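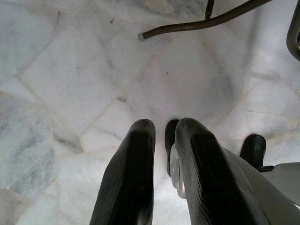
Cekell im Test: Drei Monate Feedback auf Knopfdruck

Als unsere Geschäftsleitung im Frühjahr ankündigte, dass wir künftig »kontinuierlich auf Augenhöhe« miteinander sprechen würden, ahnte ich schon, dass dafür eine Software gekauft worden war. Sie heißt Cekell, kommt vom Anbieter Grellitz und soll Teams dazu bringen, sich regelmäßig Rückmeldung zu geben. Ich leite eine Abteilung mit elf Leuten und habe das Programm jetzt ein Vierteljahr lang benutzt, teils freiwillig.

Das Prinzip ist schnell erklärt. Einmal in der Woche bekommt jeder im Team drei Fragen aufs Telefon oder an den Rechner. Wie gut lief die Zusammenarbeit? Wer hat dir geholfen? Was hat dich gebremst? Man antwortet auf einer Skala und kann einen Satz dazuschreiben, höchstens 500 Zeichen. Die Antworten sind anonym, die Führungskraft sieht eine Auswertung mit Ampelfarben und einem sogenannten Vertrauenswert zwischen 0 und 100.

Die Einrichtung ging flott, das muss man Grellitz lassen. Namen eintragen, Gruppen bilden, Uhrzeit für die Fragen festlegen, fertig. Ich hatte erst 9 Uhr gewählt, was ein Fehler war, weil da bei uns alle in der Frühbesprechung sitzen und die Telefone gleichzeitig brummen. Seitdem kommt die Abfrage nach dem Mittagessen, und die Beteiligung ist besser geworden.

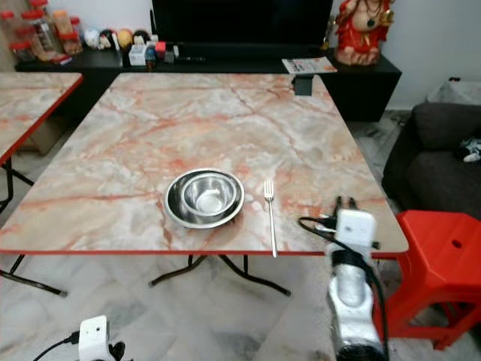

Tisch mit Edelstahlschalen und Gabel.

Zum Inhalt. In den ersten Wochen waren die Kommentare brauchbar. Jemand schrieb, dass unsere Übergaben zwischen Innendienst und Außendienst schlecht dokumentiert seien, und das stimmte. Wir haben ein gemeinsames Blatt angelegt, die Sache war in zwei Tagen erledigt. Ob ich dafür Cekell gebraucht hätte? Die Kollegin, die vermutlich dahintersteckte, hatte mir dasselbe im letzten Herbst schon einmal auf dem Flur gesagt. Ich hatte es vergessen. Schriftlich und mit gelber Ampel vergisst man es schlechter, den Punkt gebe ich dem Programm.

Ab der fünften Woche wurde es dünn. »Passt.« – »Wie immer.« – »Siehe letzte Woche.« Die Skalenwerte blieben dabei hoch, und der Vertrauenswert kletterte auf 88. Laut Handbuch ist das »exzellent«. In derselben Woche haben sich zwei Leute aus meinem Team vor einem Kunden über die Zuständigkeit für eine Lieferung gestritten. Was genau der Wert misst, habe ich beim Support erfragt. Die Antwort kam nach vier Tagen und verwies auf ein »validiertes Modell«. Eine Quelle dazu habe ich nicht bekommen, auch auf Nachfrage nicht.

Dann die Anonymität. Bei Gruppen unter fünf Personen zeigt Cekell keine Einzelwerte an, das ist vernünftig. Die Freitexte aber stehen wörtlich da, und wer seine Leute ein paar Jahre kennt, erkennt jeden am zweiten Halbsatz. Einer von meinen schreibt grundsätzlich ohne Kommas. Wer das Werkzeug einführt, sollte dem Team offen sagen, wie weit es mit dem Schutz her ist. Im Werbematerial steht davon nichts.

Obed Aryee, der unseren Standort in Bratthorpe leitet, ist deutlich zufriedener als ich. Sein Team arbeitet im Schichtbetrieb, manche sehen sich wochenlang nicht, und die wöchentlichen Fragen sind dort oft der einzige gemeinsame Kanal. Er liest die Kommentare jede Woche laut in der Runde vor und sagt zu jedem, was daraus wird oder warum nichts daraus wird. »Wenn ich das zweimal ausfallen lasse, schreibt keiner mehr was«, meint er. Das deckt sich mit meiner Erfahrung, ich habe es nämlich ausfallen lassen.

Bleibt der Preis. Wir zahlen im Jahr etwas mehr als 1.000 Euro für die Abteilung, das Modul mit den Gesprächsleitfäden kostet extra. Letzteres kann man sich sparen. Die Leitfäden bestehen aus Sätzen wie »Ich nehme wahr, dass dich etwas beschäftigt«, und wer so in ein Mitarbeitergespräch geht, wird zu Recht angeschaut. Zum Vergleich hatten wir vor zwei Jahren Annan im Einsatz, das weniger hübsch aussieht und keine Ampeln hat, dafür aber einen vernünftigen Export. Bei Cekell bekommt man die Daten nur als PDF heraus.

Gut: einfache Einrichtung, läuft stabil, kurze Fragen.
Schlecht: undurchsichtiger Vertrauenswert, halbe Anonymität, kein ordentlicher Export.

Für verstreute Teams mit einer Leitung, die sich jede Woche Zeit für die Antworten nimmt, kann man es probieren. Für eine Abteilung, die auf einem Stockwerk sitzt, würde ich das Geld nicht noch einmal ausgeben. Unser Vertrag läuft bis Oktober, die Kündigung habe ich vorgeschlagen – ohne Skala, per Mail.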